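Pushing three tables together, small step between the tops
Forum: Rooms and Furniture > Tables and desks

mondrejka
Hello all. My name is Miloslav Ondrejka, I am new in this forum and English is my third language, so please excuse the mistakes.
I look after a shared work room. We have three tables, light grey, and they stand edge to edge to make one long surface. They came from the same shop (Drakby) but in two deliveries, and between the second and the third there is a small step. When I move a bottle or a cup along the tables, it catches there. Two times already a cup fell over.
The floor is wooden parquet and it isn't perfectly flat. The feet of the tables can't be adjusted. What is the best way to make the tops equal? I would like to keep the tables separate, so that we can carry them out again.

pellworm
Felt pads under the feet of the lower one. Start with one pad on each foot and add until a ruler lies flat across the joint. You get a sheet of them for nearly nothing and you can cut them with scissors.

harebell_k
I don't agree with felt. Felt goes flat after one winter and then you are back where you began, only dirtier. Use hard plastic wedges, the ones that plumbers put under a toilet. Ekix sells a bag for 10 euro or so.

pellworm
Wedges on parquet? They will mark the floor the first time when somebody leans on the table. My felt has been in place since last September and it is fine.

harebell_k
Put a piece of thin cork under the wedge, then. I have done this in a classroom with old oak floor and there isn't one scratch.

mondrejka
Thank you both. Cork I have at home. But I have a second question. The joints open by themselves. In the morning the tables are tight together, and by four o'clock there is a gap where a pen can fall in. Is there some clamp for this which doesn't need screws?

tove_of_the_attic
Are the tables with a metal frame or only legs? With a frame you can take two hook-and-loop straps and tie the neighbouring legs together, one in front and one at the back. It takes a minute to undo.

mondrejka
Only legs, they are quite near to the corners. The straps should be possible.

drummle
Ayala make a linking clip which goes under the top, from one table to the next. We have them at our club. They hold very well, but check first how thick your top is. Ours is 29 mm and the clip was just big enough, with some bad words.

harebell_k
The clip pulls the tops together sideways but it does nothing for the height. First level, then clip. People do it in the wrong order and then they wonder why one leg is in the air.

drummle
That is correct, I should have written it.

pellworm
Or buy one long table and be happy. For 150 you can find a second-hand one from an office that closes.

mondrejka
A long table doesn't go around our corner in the corridor. We measured. It also would be a pity, these ones are good and easy to clean, only the black cup rings are difficult.

tove_of_the_attic
For cup rings, a little bicarbonate on a damp cloth. Don't rub in circles, go along the table.

drummle
Please don't! Bicarbonate makes a shiny surface dull. Washing-up liquid and patience. I have ruined a Votix desk with exactly this advice.

tove_of_the_attic
Mine is still shiny after years. Maybe it depends on the surface, or how hard one presses. Try it at a place where it isn't seen.

pellworm
What is standing on these tables the whole day? If it's heavy things, the step can also come from a top which is bending in the middle. Lay a straight stick over it and look for light under it.

mondrejka
I did it with the stick. No light, the tops are straight. Also nothing heavy stands there, mostly bottles, cups, small bowls. One loose black cable also goes over a table, I will move it down when the straps arrive.
I ordered two straps, and the cork I cut this evening into 100 small squares, too many as my wife says. If somebody in this thread needs cork, write me.

harebell_k
Can you show how it stands? It's easier to say something about wedges when one sees the room.

mondrejka
Yes, of course. Three pictures.

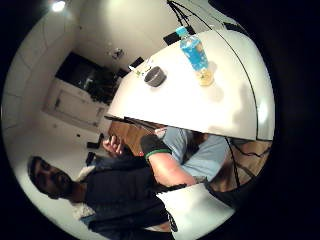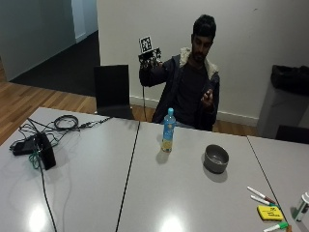
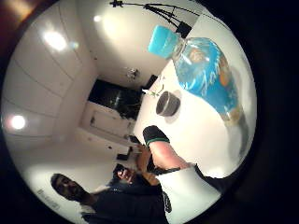

The second one shows the three tables together and the parquet.

harebell_k
Thank you, now I understand the layout. I would level the middle table first and leave it alone after. Then bring the other two to it, one after another. If you begin at one end, you carry the mistake with you to the other end.

pellworm
Agree with this for once. I still say felt.

drummle
Put a small pencil mark on the underside of each table too, left, middle, right. After you carry them out and in again, the cork must go under the same feet, or you start from zero.

mondrejka
Very good idea with the marks. I will do the middle table tomorrow before eight, when the room is free, and write here which height was needed.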